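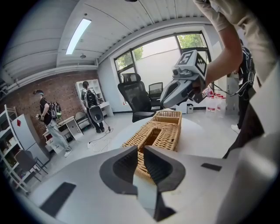
Baskets first as that is where most of the Raveck grant went this quarter. The sorting corner at Flondirby is set up and in use, not finished. Idea is the same as in the proposal – every household kit gets one container, packed on a table people can get to from any side. The round white table does that job fine and we are keeping it. The woven wicker baskets, the light tan rectangular ones, are what we settled on for the small items, and the raised rim helps when you lift one with both hands. Cardboard went soft on us twice in the winter. Plastic was cheaper but the families on the panel did not like it, so wicker it is.

Numbers. 83 kits packed and out the door since the last report. Target for the period was higher, I know. We lost most of two weeks to the floor in the back hall being redone, and then the towels came in the wrong size and had to go back. Cumico took them back without a fight, credit note attached to the finance sheet. Replacement towels are here now.

Spending. Baskets and liners are paid. Shelving is ordered, deposit paid, balance due on delivery. The delivery charge was $49 more than quoted, I have put it under transport for now, tell me if you want it moved. We have $752 left on the materials line which should cover labels, tape and the last of the liners. Nothing touched on the training line yet.

What worked – packing by room. Kitchen things in one go, then bath, then bedding. Before that everybody was walking back and forth across the hall with one spoon. Giáp drew up a card for each room and taped it to the shelf, and mistakes dropped off a lot after that. Copies of the cards can be sent if usefull.

What didn't. Labels. The stickers do not hold on wicker, they curl and come off in the van. We are trying string tags. Slower to write, but they stay put so far. Also storage, still. Empty baskets do not nest well once the liners are in, so liners go in last now, and the empties sit in the corridor until the shelving comes. Fire officer was ok with it as long as one side stays clear.

Next period:
Shelving up along the long wall
String tags for all kits, old stock too
Second packing table, same hight as the first one if we can find it
Short training for the new packers, using the room cards
Second supplier for baskets, lead times are getting long

One question for you – can the unspent part of the training line carry over to September? The new packers start later than planned and I would prefer not to rush it. Need an answer before I place the next order.

Receipts are in the shared folder, sorted by line. Missing one for tape, looking for it.

Marlies Imhof
2019-04-11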